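4.2 Captions that run on the clock

I'll admit I started this part of the study because I kept laughing at my own data. Of the 2,141 cartoon captions we collected from the Skirnside and Etthorpe contests, 428 were about waiting - queues, meters, lifts, the dentist - and I'd coded 179 of those before I noticed how many leaned on a time of day. "It's only 4:15" beat "it's still early" nearly every time, and our Etthorpe raters (a tough crowd!) favoured the exact hour even when the drawing had no clock in it.

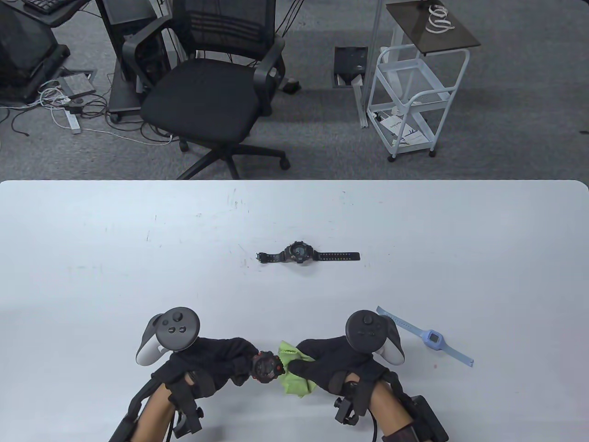
Figure 3. Pressing a green cloth to the face of a digital watch.

Timing jokes also seem to want a prop, and I coded props pretty loosely. A digital sports watch like the black and red one in Figure 3 went in as "timepiece", same as a sundial or a kitchen timer, and a cleaning cloth went in as "household". My colleagues at Tuhumury would've split those finer - fair enough - but the finer codes didn't change the ranking, so I've kept mine.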